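4 Erhebung und Auswertung der Zahlungsabbrüche

4.1 Datengrundlage

Die Untersuchung stützt sich auf die Protokolldaten des Zahlungsdienstes Okari, der Kartenzahlungen, Lastschriften und Sofortüberweisungen für kleine und mittlere Händler abwickelt. Ausgewertet wurden 622 Händlerkonten, die über den gesamten Beobachtungszeitraum aktiv waren. Konten mit weniger als 100 Transaktionen je Monat blieben unberücksichtigt, da bei ihnen einzelne Fehlbuchungen die Abbruchquote stark verschieben. Nach Abzug weiterer Konten mit unvollständigen Zeitstempeln verblieben 547 Händler in der Stichprobe.

Als Zahlungsabbruch gilt jeder Vorgang, der vom Kunden begonnen, aber nicht innerhalb von 15 Minuten mit einer Autorisierung abgeschlossen wurde. Ablehnungen durch die kartenausgebende Bank werden getrennt geführt. Diese Trennung ist in der Literatur nicht durchgängig üblich; Dzene und Bosman haben in ihrer Vorarbeit beide Gruppen zusammengefasst und kommen entsprechend zu höheren Quoten. Für einen Vergleich mit den dort berichteten Werten haben wir die zusammengefasste Größe zusätzlich berechnet, sie geht aber nicht in die Modelle ein.

Die Zuordnung der Händler zu Branchen folgt den Angaben bei der Kontoeröffnung. In 88 Fällen war diese Angabe erkennbar veraltet, etwa wenn ein als Gastronomiebetrieb angemeldetes Konto nur noch Versandbestellungen verbuchte. Ona Dzene hat diese Fälle anhand der Warenkorbdaten neu eingeordnet, Willy Bosman hat die Einordnung unabhängig davon wiederholt. Bei abweichendem Ergebnis wurde das Konto der Restkategorie zugeschlagen.

4.2 Bestätigungsverfahren

Die Händler der Stichprobe nutzen drei verschiedene Verfahren der Kundenbestätigung. Im Verfahren Sarum wird der Kunde auf eine Seite seiner Bank weitergeleitet und kehrt nach der Freigabe zum Händler zurück. Hamada hält den Kunden auf der Seite des Händlers und fordert die Freigabe über eine Mitteilung auf dem Mobiltelefon an. Skemora verzichtet unterhalb einer vom Händler gesetzten Betragsgrenze auf eine gesonderte Freigabe und greift darüber auf das Weiterleitungsverfahren zurück.

Die Wahl des Verfahrens ist nicht zufällig. Größere Händler haben Hamada früher eingeführt, und Händler mit niedrigen durchschnittlichen Warenkörben bevorzugen Skemora. Wir kontrollieren daher für Umsatzklasse, Branche und Median des Warenkorbs. Ein Verfahrenswechsel während der Beobachtung wurde als eigener Abschnitt behandelt, so dass ein Händler mit zwei Abschnitten in die Schätzung eingehen kann. Die Standardfehler sind auf Händlerebene gruppiert.

Die Umstellung auf die neue Fassung der Bezahlseite im September fällt in den Beobachtungszeitraum. Sie betraf alle drei Verfahren gleichzeitig und wird über eine Dummyvariable erfasst. In den beiden Wochen nach der Umstellung liegen die Abbrüche bei allen Verfahren über dem vorherigen Niveau - am stärksten bei Sarum, wo die Rückleitung zum Händler zunächst fehlerhaft war. Die Ergebnisse ändern sich im Vorzeichen nicht, wenn diese Wochen ausgeschlossen werden.

4.3 Kodierung der Abbruchgründe

Für eine Teilmenge der Abbrüche liegt eine kurze Rückmeldung des Kunden vor. Diese Texte wurden von Hand in fünf Gruppen eingeteilt: technischer Fehler, fehlendes Gerät zur Freigabe, Preis oder Nebenkosten, Unterbrechung und sonstiger Grund. Die Gruppe der Unterbrechungen erwies sich als schwierig, weil Kunden darunter sowohl äußere Störungen als auch eigenes Zögern fassen. Eine weitere Unterteilung war mit den vorhandenen Texten nicht zuverlässig möglich.

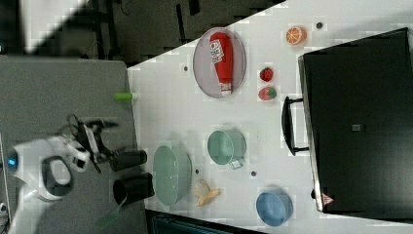 Abbildung 3: Arbeitsfläche mit Roboterarm und Greifer.

Die Einteilung der Rückmeldungen verlangt vor allem eine klare Abgrenzung zwischen dem Zustand eines Vorgangs und seiner Ursache. Ein offener Vorgang im Protokoll besagt lediglich, dass zum Zeitpunkt der Abfrage keine Autorisierung vorlag. Mit den beiden schwarzen Bechern in Abbildung 3 verhält es sich ebenso: Beide liegen auf der Seite, und aus der Aufnahme geht nicht hervor, ob sie umgefallen sind oder so hingelegt wurden. Die Kodieranweisung sieht deshalb vor, dass ein Grund nur dann vergeben wird, wenn der Kunde ihn selbst nennt. Aus der Dauer eines Vorgangs oder der Uhrzeit wird kein Grund abgeleitet, auch wenn er naheliegt. Vorgänge ohne verwertbare Rückmeldung bleiben ohne Kode und werden in den Tabellen gesondert ausgewiesen.

4.4 Einschränkungen

Die Daten enthalten keine Angaben zur Person des Kunden. Wiederholte Versuche desselben Kunden lassen sich nur erkennen, wenn Warenkorb und Sitzungskennung übereinstimmen. Wer den Browser schließt und am Abend auf einem anderen Gerät bestellt, erscheint als ein Abbruch und ein neuer Vorgang. Die ausgewiesenen Quoten überschätzen daher den tatsächlich entgangenen Umsatz. Wie groß diese Verzerrung ist, dürfte vom Verfahren abhängen - bei Hamada liegt ein Gerätewechsel näher als bei Sarum, da die Freigabe ohnehin auf dem Mobiltelefon erfolgt.

Offen bleibt ferner der Einfluss der Gebühren. Okari berechnet den Händlern je nach Verfahren unterschiedliche Sätze, die einzeln ausgehandelt werden und uns nur als Klassen vorlagen.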